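4. Custody of Picture Vehicles Between Shooting Units

4.1 Scope of the records

The present section considers the custody of picture vehicles, meaning cars, vans and motorcycles that appear on camera, during the interval between their release by one shooting unit and their acceptance by the next. Earlier work on losses in screen production has concentrated on the set itself, where security staff are on duty and access is recorded (Zapata and Ibarra, Section 2). The interval between units has received less attention, although it is during this period that a vehicle is most likely to be held by a party with no contractual relationship to the production.

The records examined were supplied by two vehicle hire firms, Kamano and Dursun, and cover 56 productions serviced from the Netcombe depot precinct. In total, 106 vehicles were released to these productions, generating 256 separate transfers of custody. A transfer was defined as any occasion on which the keys passed from one signatory to another. Movements within a single locked compound were excluded, as were test drives supervised by the hire firm.

4.2 Classification of transfers

Each transfer was assigned to one of three classes. A direct transfer took place between two units of the same production. A brokered transfer involved a licensed carrier, whose driver signed for the vehicle at both ends. An interim transfer placed the vehicle in storage with no onward date recorded at the time of signature. Coding was undertaken by the first author and checked by the second; disagreements were resolved by reference to the original consignment note. Where the note was illegible or missing, the transfer was coded as interim.

The treatment of missing notes as interim transfers is conservative in one respect only. It increases the size of the interim class, and may therefore dilute any association between that class and subsequent loss. The effect cannot be estimated from the material available.

4.3 Reported losses

Theft, attempted theft or unexplained absence was reported in 11 of the transfers. The majority of these reports concerned interim transfers, and most were lodged on the morning on which the vehicle was due to be collected. In such cases the time of the loss could not be established more precisely than the period since the last signature. Insurers' assessors noted this difficulty repeatedly, and in several files the policy excess was disputed on the ground that neither the hire firm nor the production accepted that it had held custody overnight.

Modified vehicles present a further complication. A car fitted with a roll cage, a pod drive or replica body panels often carries the registration particulars of its donor vehicle, and its appearance may no longer agree with the description held by the licensing authority. Police reports in the sample used at least two descriptions for the same car where this had occurred. Ibarra has argued that a photographic schedule should be attached to every consignment note for a modified vehicle. The files reviewed here are consistent with that recommendation but do not test it, as neither firm had adopted the practice during the period of the records.

4.4 Electronic key registers

In April, Dursun introduced the Plillo key register at its Netcombe premises. The register requires both signatories to be present at the handover and will not close an entry until an onward date has been supplied. Staff interviewed by Zapata described the second requirement as the more significant, given that production schedules are commonly revised overnight and coordinators are reluctant to nominate a date they expect to change. A provisional date is now accepted, provided that it is confirmed or amended by the close of business. Kamano continues to use carbon-copy consignment books, the third leaf of which travels in the glovebox.

No comparison of loss rates before and after the introduction of the register is offered. The period of operation is too short, and the vehicles released during it were predominantly unmodified background cars of low resale value. The authors also note that the two firms serve different parts of the market, with Dursun supplying a greater share of television work.

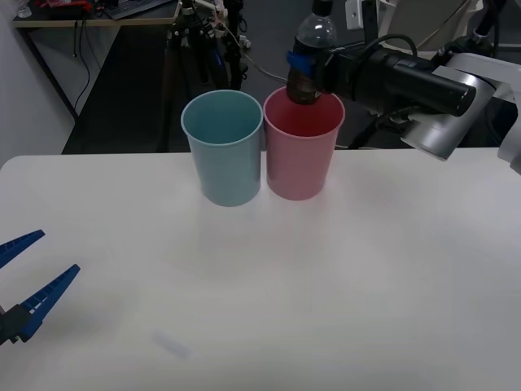
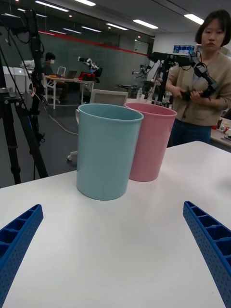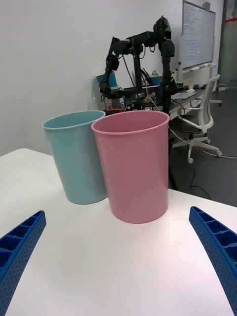
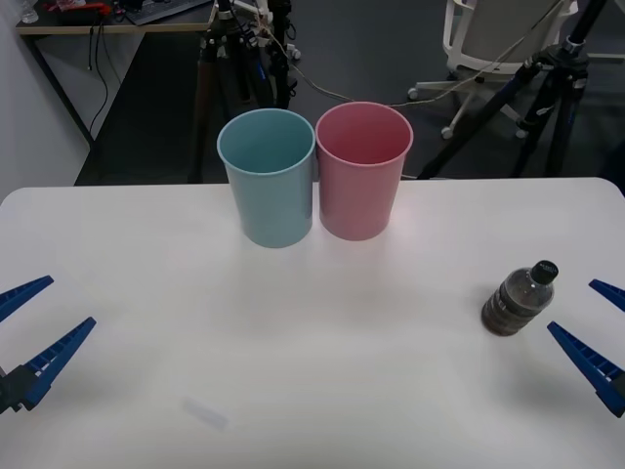
Figure 3. Blue and pink plastic cups side by side on a white tabletop. A plastic bottle is also present in the first and fourth panels.

4.5 Limitations

The sample is confined to one precinct and to firms that agreed to open their files. Privately owned vehicles lent to productions by collectors do not appear in it.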